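# Clundero Table Settings

Last updated: 8/29/20

Welcome, and thank you for taking an interest in our tables! Clundero is a collection of short recordings of people setting and clearing the table at home, put together by Mojtaba Bakhtiari and Manouchehr Mahmoudi. We started it in February with the dishes we already owned, and it has grown a good deal since then — there are now 762 recordings and over 3000 still pictures to go with them.

## What is on the tables

Mostly everyday things: placemats, plates, bowls, cups, napkins, and the spoons and forks that go along with them. We like woven placemats very much, and you will meet a lot of them. The striped gray and white kind turns up often, usually on pale wood, and we have a soft spot for black dishes, so those come around again and again too.

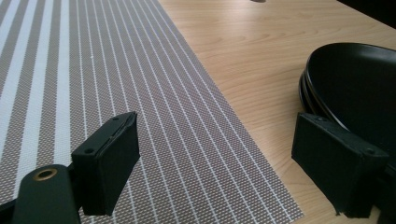 A setting begins with the placemat, then the dishes, then whatever goes beside them. Clearing runs the other way, though people have their own habits and we let them keep those. Manouchehr always stacks before he carries anything off — Mojtaba takes one dish at a time and makes a lot of trips. Both ways are in here, and both are labeled simply "clear".

## How the folders are laid out

There are two main folders, `set` and `clear`. Inside each one you will find a folder per household, and each household folder has a plain text file called `things.txt` listing what was on hand. The lists are a little uneven, I'm afraid. Some say "bowl, black, small" and others just say "bowl", depending on who was writing and how close it was to dinner.

Placemats are listed by material and pattern where we knew them. If a mat has both narrow and wide stripes we wrote `stripe-mixed`, and please don't confuse that with `stripe`, which we kept for the even ones.

## Known gaps

Glassware is thin in this version, and tablecloths are missing altogether. Two households have no `things.txt` yet. Mojtaba is working through those now, and the lists will go into the next update.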